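The thyme nobody mows

Thyme between pavers. Everybody wants it, most people kill it by the second summer. Too much water, usually, or soil that's too good. It wants grit and neglect.

Kyu-ri Wang has been growing creeping thyme on a slope behind her house for 12 years. Three kinds mostly, woolly, red creeping and a flat little one she calls Candum, after the nursery she got it from. The nursery closed. The plant didn't care.

"I put in 15 plugs," she says. "I thought I'd lose half." She lost two. The rest knit together in a couple of seasons and now you can walk straight across it in sneakers, and the smell comes up at you, lemon and something like pepper.

Her soil is bad. Builder's sand, broken brick, a bit of clay at the bottom where the slope levels off. That bottom part is where thyme rots, so she grows chamomile there instead and doesnt fight it.

Planting. April, once nights stay above freezing. Space the plugs 10 inches apart, closer if you're impatient and have money. Dig in coarse grit, not the fine stuff. Water them in well, then every few days for the first month, then back off. No feed. Feed gives you long floppy stems and bald middles.

Fall planting works too if you get it done early. Wang was putting in her last tray when we visited on Thursday, September 18, 2025, kneeling on a folded feed sack with a bread knife she uses to split the old mats. Cut a piece the size of your palm, keep the roots, press it down hard. Harder then you think.

Weeds are the real job. Grass gets into the mat and you can't pull it without pulling thyme. She goes over it after rain with a thin fork, an old two-tine one marked Kuster, handle wrapped in tape. An hour a week in spring. Less later. 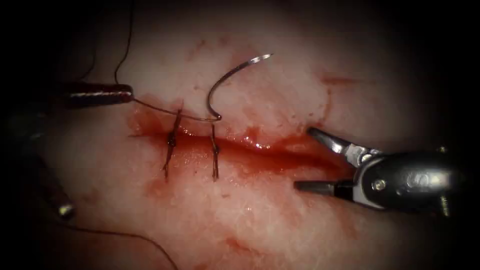 Ukisura Home & Garden | Herb Desk

Shearing comes after flowering. Take off a third, no more, and never down into bare wood as it won't always come back. Bees will be on the flowers right up to the day you cut, so she does half the slope, waits a week or so, does the rest.

Does it take frost? Red creeping does fine. Woolly sulks if it sits wet. A neighbor over on Mukden Road covers hers with evergreen branches, and Wang doesn't bother.

For the kitchen, skip the woolly. Tastes like lint. Pick the lemon ones in the morning, dry them on a screen out of the sun, strip the leaves when they crackle. Her jars are labeled by year in grease pencil and the oldest probably ought to be thrown out. She's giving the newest ones to her sister, along with a tray of the Candum for a path that gets sun until three.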